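Student project: arm keeps bumping the pan when it goes for the object next to it

Posted in Classroom and Club Robotics
Tags: grasping, demonstrations, school project, clutter

wadonitz_team4

I'm in a two-semester robotics class and my group has the play kitchen task. There is one arm with a parallel gripper, a toy microwave, a small metal saucepan and a few pieces of toy food. The full task is to put the right food in the pan, leave the other food alone, open the microwave and so on, but we have split it up and my part is only picking up the banana.

We train from demonstrations. A person drives the arm, we record it, and the policy learns from the recordings. We have 143 demonstrations so far, all recorded since September. The class calls our setup Prirnier, so if you see that name in my file listings, it's just the project folder.

When the banana is out in the open part of the table, the policy does well. I ran 60 trials last week with the banana at least a hand's width from everything else and had very few misses. When the banana is right up against the saucepan it goes wrong. The gripper comes down too far to the left and one finger ends up over the rim of the pan, where the eggplant is. Then it either closes on the rim or pushes the whole pan toward the microwave.
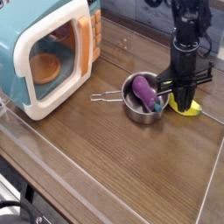 I have tried three things. I lowered the speed for the last part of the approach, which made the bump gentler but did not stop it. I trained for longer, and that changed nothing I could measure. I also changed the crop on the camera input so the pan and banana take up more of it, and this helped a little, but it made the open-table trials worse.

The pan handle points at the microwave in almost all of our recordings, because that is how we were putting it down. I don't know if that matters.

What I want to know is whether I should collect more demonstrations or change something in the hardware. We have to show it at the end of the term and I can't record hundreds more. Our instructor said either is fine as long as we write down the reason. We can't swap the gripper for a different model, but we are allowed to change the fingertips.

amadi_bench

Collect more, but collect the right ones. You don't need hundreds.

Go back through your 143 and sort them by how far the banana was from the pan. My guess is that most of them are in the open and only a handful are touching. If so, the policy has seen very few examples of the case you are asking it to do. We had the same trouble in my class with blocks next to a bowl. We added 78 recordings where the block was touching the bowl or within a finger's width of it, and that fixed most of it. We left the training settings alone so we would know what made the difference.

Some things to watch when you record them:

Open the fingers before you come down next to the pan. If the driver opens them late in some runs and early in others, the policy will do something in between, and that will hit the rim.

Pick one way of placing the fingers and stick to it. With a curved object lying beside a pan there are two choices. You can straddle the banana across its width where it touches the pan, which means one finger has to go into the gap. Or you can grab farther along toward the free end, where both fingers have room. I would use the second one every time. If half your demonstrations do one and half do the other, you get a gripper that comes down in the middle and commits to neither.

Turn the wrist before the descent and not during it.

Move the pan between recordings, and turn it. You said the handle almost always points at the microwave. It may not be causing this problem, but it is easy to fix while you are there. Do some with the handle pointing toward you and some with it pointing away. Do some with the eggplant out of the pan too.

Here is a starting position from our own runs of the kitchen task, which we did later in the same course. We save one like it for each recording and look through them before training. Any run where the fingers are not already open at this height gets thrown out.

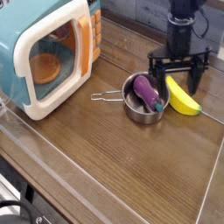

Gripper open above the banana, pan with the eggplant to the left.

It takes a few minutes to go through a batch that way. The first time we did it we dropped more runs than I expected, and the results got better with less data.

On the crop, I would put it back how it was. You are trading one case for the other.

tapeandzipties

Thinner fingertips. Ours were too wide for anything close to a wall, so we printed narrow ones and it was fine after that. Also put tape under the pan so it doesn't slide.

wimholm_lab_nights

I agree with most of the first reply. The tape in the second one I would be careful with. If the pan can't move, the finger still lands on the rim, and now the arm pushes against something that doesn't give. Check what your force limit is set to before you try it. It would also hide the problem in your trials, since you would stop seeing the pan shift and might count those runs as good.

Narrow fingertips are worth doing, but if you change them you should expect to record again. The old demonstrations were made with the wide ones, and if your camera can see the fingers, they will look different to the policy. Decide on the fingertips first and then record. Doing it in the other order cost our club most of a month.

Another thing to check is calibration. You said it comes down too far left. If it is always left by the same amount, that is an offset and more data is the wrong fix. Put the banana alone in the middle of the table, run it ten times and mark where the fingers land. If they are centered, go ahead with the recordings. If they are off to the left there too, you were only getting away with it in the open because there was nothing to hit.

For the write-up, keep the touching trials and the open trials in separate tables. One success rate for both will not tell your instructor much.

wadonitz_team4

Thanks. I sorted the recordings and only nine have the banana touching the pan, and in four of those the fingers open late. The landing marks with the banana alone were centered, so I don't think it is calibration. I'm leaving the fingertips as they are and recording the close-up cases next, all gripping toward the free end. I'll post the two tables when I have them.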